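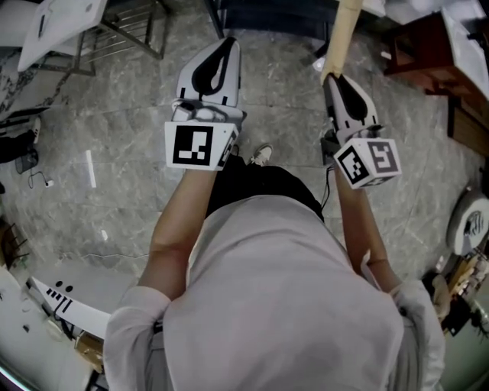
Fig. 7. Long tube gripped in hand. Small items and the cable still to be cleared.

Zikdale Guides > Studio Upkeep > Floors and Loose Items > Clearing a Tiled Floor

Clearing a Tiled Floor

This section covers picking up before you sweep. It applies to the marble-patterned tile in the Plulmont rooms and to any other hard floor with a visible pattern. Earlier versions of the guide said the job takes no time at all. We have done it often enough to doubt that.

Before you start

Look at the floor from standing height, then crouch and look again. Gray veining hides thin cables and pale scraps very well, and the people who sell this kind of tile as "easy to keep clean" mostly mean that you can't see the dirt.

You will need:
a wastebasket (mesh is fine for paper, useless for grit)
a broom or a soft floor head
one box for things you can't identify

Steps

1. Take the long things first. Tubes, poles and rolls go before anything small. Keep hold of a tube until it is lying in the rack. Leaning it in a corner is not storage, whatever the last person told you.

2. Find both ends of every cable. A plug lying on the tile tells you nothing about the other end. Follow the cable by hand and unplug it from the wall if it is live.

3. Coil the cable loosely and hang it up. Do not wrap it tightly around its own plug.

4. Pick up flat scraps. Narrow white strips are the ones that get missed. A broom tends to slide over them.

5. Lift cloth and shake it out over the wastebasket. Don't assume a bundle beside the basket is trash. Ask.

6. Check under the edges of tables and panels. If cardboard is wedged under something, leave it until you know what it is holding up.

7. Move chairs by lifting. Felt pads are supposed to make this unnecessary. Ours lasted 2 weeks.

8. Sweep toward the door.

CAUTION: Do not step backward while bent over. Look behind your feet first, especially where there is a cable on the floor.

CAUTION: Free-standing frames with thin legs tip easily. Keep at least 60 cm clear when swinging a long tube around, and get a second person for anything over 200 cm.

Note on floor cleaners: Gakirum tile spray is listed in the supply order and you may use it. Heino Mets tried it on one half of a room and plain warm water on the other, and none of us could say which half was which. The guide will keep recommending water until somebody shows a difference.

Note on the box: Items in the unidentified box are kept for 7 days. Rūta Tamošiūnaitė has the key to the cupboard where it goes afterward. Label things with the room they came from. "Misc." is not a room.

If the floor still looks dirty after step 8, it may be the pattern. Rub one spot with a damp white cloth before you mop the whole thing.

Section revised 10 Jul 2019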